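Grinby 手持夹爪示教数据软件链路 阶段进展报告
报送：Prandimby 项目管理办公室
编制：Emília Vávra（感知与标定），Drahomíra Charvát（规划与控制）
报告期截至12月

一、本期工作范围

本期任务集中在软件侧，包括三项内容：手持夹爪轨迹的视觉定位、示教片段的自动切分与筛选、由示教数据到机械臂执行的重定向规划。硬件结构沿用上一期冻结的版本，未作改动，相关费用也未发生。

二、数据与定位

本期共录入示教片段500条，全部完成时间戳对齐和格式转换。经自动筛选后，161条被标记为需要复核，主要原因依次为标记跟踪中断、位姿跳变超限、夹爪开合信号缺失。复核由Charvát负责，结果回写至Brusico数据仓库，原始文件保留不删。

定位模块采用视觉惯性里程计与方形基准标记联合优化。原方案在每一帧独立求解标记位姿，近距离下角点噪声直接进入轨迹，末端抖动明显。现改为滑动窗口内联合求解，标记观测作为软约束加入，置信度低的角点自动降权。办公环境中屏幕、百叶窗和顶灯造成的曝光变化仍会影响特征提取，目前以自动曝光上限加局部直方图均衡处理。

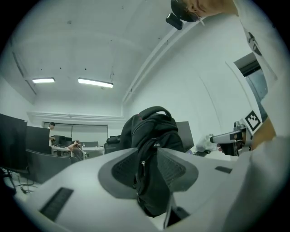 标记短时被遮挡时，轨迹如何保持连续？

由惯性预积分推算位姿，同时冻结标记约束；标记重新出现后，先用重投影误差检验，再在窗口内平滑回接。遮挡超过设定时限的片段不做插值，直接转入复核队列。

三、双夹爪时间同步

两只夹爪各自计时，启动时做一次握手，之后仅靠本地时钟。长片段末尾会出现可见的相对漂移，双手协作动作受影响最大。本期增加了周期性对时报文，并在离线阶段用两侧角速度互相关做二次校正。校正程序已并入主分支，旧数据可按需重跑。

四、规划与控制

重定向规划器在Havlíček仿真环境中运行。输入为夹爪末端轨迹，输出为关节轨迹，约束包括关节限位、速度上限和自碰撞。手持示教的腕部姿态常超出机械臂可达范围，规划器会在姿态误差容许带内搜索替代解，无解时返回失败段的起止时刻，供筛选模块引用。控制接口新增了轨迹缓冲欠载告警，此前缓冲耗尽时控制器只是保持末点，日志中没有任何记录。

五、未解决问题

尚有2项问题未关闭。其一，大面积弱纹理表面占据视野时，里程计尺度估计不稳定，初始化偶有失败，需要人工指定起始帧。其二，切分模块对停顿较长的示教会过度切分，调高阈值后又会漏掉短促的抓取动作，拟改用开合信号与速度联合判据。

六、下期计划与资源需求

下期先处理切分判据，再完成161条复核片段的回归测试，随后将规划器从仿真迁移至实机接口。人员维持现状。申请增加一台用于离线优化的计算节点，现有节点在批量重跑时与仿真任务争用内存，夜间作业多次排队至次日上午。规格与报价见附表，请管理办公室在下期预算冻结前批复。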